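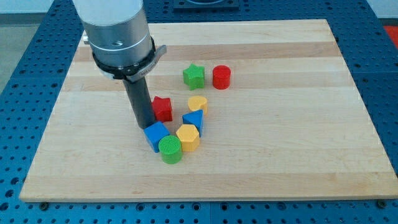 Why Do Some Shapes Fit Together So Well?

Grab a piece of graph paper and look at all those squares. They march across the page in neat rows, and there isn't a single gap between them! Now try to fill a page with circles. However hard you squeeze them together, little pointy spaces get left over in between.

When shapes cover a flat surface with no gaps and no overlaps, we call it a tessellation (say it like this: tess-uh-LAY-shun). It's a big word for something you walk on all the time. Bathroom floors, brick walls, checkerboards and patchwork quilts are all tessellations. The word comes from Latin, and it goes back to the small square stones that people in ancient Rome used to make pictures on their floors.

The three champions

A regular shape is one where all the sides are the same length and all the corners are the same size. There are loads of regular shapes, and you could go on forever adding one more side. But only 3 of them can tile a floor all by themselves: the triangle, the square and the hexagon. That's the whole list!

What about the pentagon, with its five sides? It looks like it should work. Cut some out and try it, and you'll see that three pentagons fit around a point with a skinny gap left over. Try to jam a fourth one in and it overlaps. So close!

The secret is in the corners

Stand up and spin around once until you're facing the way you started. You just turned 360 degrees. When tiles meet at a point, their corners have to add up to exactly 360 degrees, a full spin, or they won't lie flat and close up.

A square's corner is 90 degrees. Four of them make 360. Perfect!
A regular triangle's corner is 60 degrees. Six of them make 360. Perfect again!
A regular hexagon's corner is 120 degrees, and three of those make 360.
A regular pentagon's corner is 108 degrees. Three of them make 324, and four make 432. Too small, then too big.

If you have a protractor, measure the corners of some shapes around your home and see if you can guess which ones will tile before you try them.

Bees got there first

Honeybees build their honeycomb out of wax, and the little rooms in it are hexagons (six sides each). Making wax is hard work for a bee, so wasting it would be a shame. Hexagons share their walls with their neighbors, and they hold more honey for the amount of wax than squares or triangles would. Scientists still discuss how much of the shape comes from the bees' building and how much comes from the way soft wax settles. Isn't it great that there's still something to argue about inside a beehive?

You can find patterns like this in other places too. Look at a picture of a giraffe, a turtle's shell or the cracked mud at the bottom of a dried-up puddle. The pieces aren't all the same, but they fit snugly next to each other.

Make your own wiggly tile

You don't have to stick with plain shapes. Here's how to make a strange one that still fits perfectly.

You need a square of stiff paper, scissors, tape, a pencil and a big sheet of paper.

Draw a wiggly line from the top left corner of your square to the bottom left corner. Cut along it. Slide the piece you cut off straight across to the right side, without flipping or turning it, and tape the straight edges together.

Now do the same thing from top to bottom. Cut a wiggly piece off the top, slide it straight down and tape it to the bottom edge.

Trace your new shape on the big sheet. Slide it over until it fits against the first one and trace it again. Keep going until the page is full!

Then turn your paper around and look at the shape from every side. Is it a bird? A grumpy fish? A shoe with a nose? Add eyes and stripes and spots. My first one was supposed to be a cat, and it came out as 20 teapots. I loved them.

Words to remember

Tessellation: a pattern of shapes with no gaps and no overlaps
Hexagon: a shape with six sides
Degree: a unit for measuring how big a turn or a corner is

Written by Pin-yu Shih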